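# Kitchen and Workshop Tips: Sharing a Bench with Automated Arms

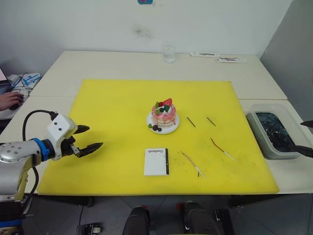

**Category: Workplace Practice / Bench Work and Table Clearing**

The following tips are issued to staff of the Prusdale preparation rooms and replace the sheet distributed in September. They concern the benches where two-armed units now carry out sorting and clearing, and where employees continue to set out, check and finish the work. They were compiled by Carmela Olmedo and Fiifi Amissah from notes kept by bench staff.

## Setting out the board

Use a cutting board in a strong, plain color on a white table. Yellow has served well at Prusdale. Pale items such as a white plate or a small printed card are easier to pick out against it, both for the arms and for the person checking the bench from a desk.

Leave a clear hand's width between items wherever possible. Skewers, incense sticks and similar thin pieces should be laid apart and at an angle to one another. Two sticks resting side by side are often gripped as one, and the second is then dropped on the way to the bin.

Place a decorated cake near the center of the board, on its own plate. Glaze that has run onto the plate may be left until the cake has been moved. Fruit and mint leaves set on top of the cream are finishing work and remain the responsibility of the pastry staff. The arms are not to be assigned to them.

Glassware stands beyond the back edge of the board. A drinking glass should hold no more than a small amount of water while the arms are in use.

## Bins

The gray plastic bin belongs on the white table to the right of the board. Bins were formerly kept on the floor, and staff who have worked at these benches for many years may find the change awkward at first. Employees who prefer a floor bin for their own hand work may keep one at the opposite end of the room.

Empty the bin before its contents reach the rim. Light scraps on top of a full bin are easily brushed back onto the table. Dark, tangled material should be pressed down with a scoop, never with the hand, while either arm is powered.

## Care of the grippers

1. Stop both arms from the desk and wait for the indicator to change.
2. Wipe the fingers with a damp cloth, working from the wrist toward the tips.
3. Dry them with a second cloth. Sugar glaze hardens quickly and reduces grip.
4. Check that the cable above the wrist moves freely.
5. Enter the cleaning on the bench card.

Do not use scouring pads. For dried cream or glaze, a cloth soaked in warm water and held in place for 4 minutes is sufficient. Solvents of any kind require the approval of the workshop.

## What has changed for staff

The introduction of the arms has altered the working day more than it has altered the work. Clearing, which used to be shared among whoever was free, is now supervised from a desk by one named person per shift. Others have gained time for finishing and for the preparation of orders from Orgate and Coetzee. Several have also lost the short walk and conversation that clearing allowed, and supervisors are asked to schedule breaks accordingly.

The desk position is to rotate. No employee should remain at the screen for an entire shift, and no employee should be kept from it on grounds of age or lack of computer experience. Training takes place at the bench and is led by Rosalía Valcárcel. It covers starting and stopping the arms, correcting a poor grip, and judging when a task is better completed by hand.

That last point deserves emphasis. Between the opening of the benches and the present review, staff recorded 2,723 clearing tasks, of which more than 1,000 were finished by an employee. These are not counted against the person on shift. A soft cake or a frayed stick may be handled more neatly by a person, and the decision to step in rests with the employee at the bench.

## Small matters often overlooked

- Keep the desk beside the bench free of food. Crumbs reach the keyboard and the mouse.
- Lay printed cards flat and away from glaze.
- Set narrow trays and paper strips near the back edge of the table until they are needed.
- Tie back loose sleeves before reaching across the board — this applies when the arms are stopped as well.
- Sweep beneath the tables at the end of each shift, taking care around the equipment on the floor.
- Report a table joint that has opened. Thin sticks slide into the gap.

Questions about the rotation should be addressed to Vega Escobar. Requests for replacement boards, cloths and bins go to the Dokia supply desk, which requires 9 working days for delivery.

Revised 2023-02-19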